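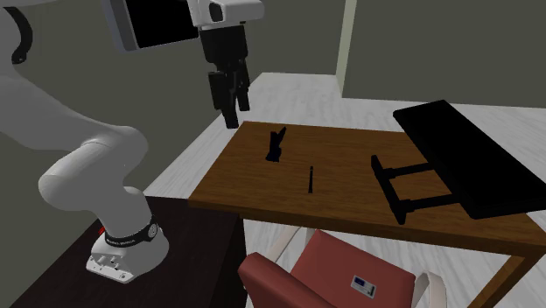 March, 14:20. Glue trials, Starketti hide glue against the Hullel fish glue.

Soaked 80 g of Starketti granules overnight and warmed in the water bath. Thermometer reads high, so went by the thinner end of the marks. Lap joints in beech, end grain sealed, clamped 6 hours, then left on the rack by the Zusside window.

First batch: best joint let go at 659 N. Break was in the glue line, no wood pulled. Too thick, I think. Thinned by about 7 per cent for batch two and spread with the stiff brush.

Fish glue still tacky at the edges this morning, not tested. The Wattimena clamps slip on the waxed cauls, use bare ones with paper between.

To do: new thermometer, weigh the offcuts, label batch two before it gets mixed up with the old ash pieces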